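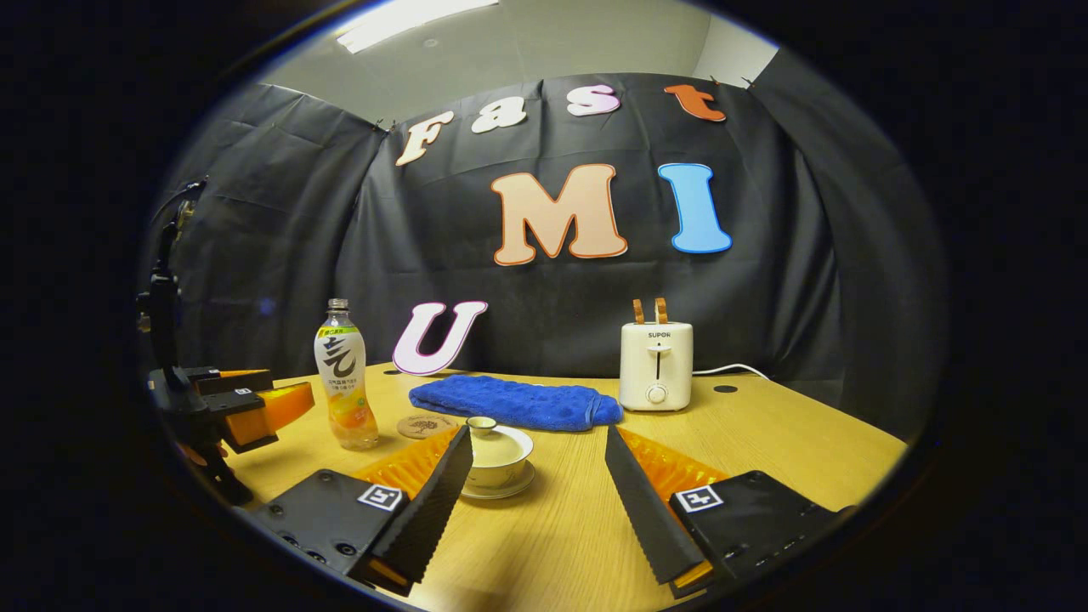 Hyphen or dash in page ranges when the house style says neither?

I am setting the index for a local history of Durthorpe in Galley, text face Strand. The house style gives no ruling on number ranges. The author has typed hyphens throughout (80-108), with a few spaced ones. Which mark is correct, and can the range be shortened?

Posted by tabstop, 23 May 2019

inkwell_r
Use the en rule, unspaced. It is the normal British mark for a span of figures. Do not use it after "from": write "from 476 to 568". Shortening is allowed but must be consistent. 80 to 108 cannot be shortened in any case, nor can 476 to 568, as the first digit changes.

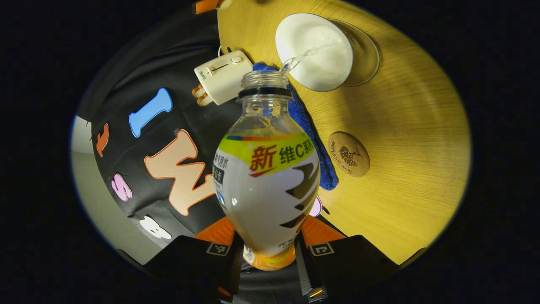 Check the font before replacing anything. In the October release of Strand the en rule sits at lower-case height, so it looks low between lining figures. Either switch to old-style figures in the index or raise the rule with the case-sensitive feature — Galley has it under character settings. Search for digit, hyphen, digit only, or you will alter compound words and telephone numbers.

Tromska user
just leave the hyphens, we always did and no reader has complained. Tromska changes them on export anyway, don't know about Galley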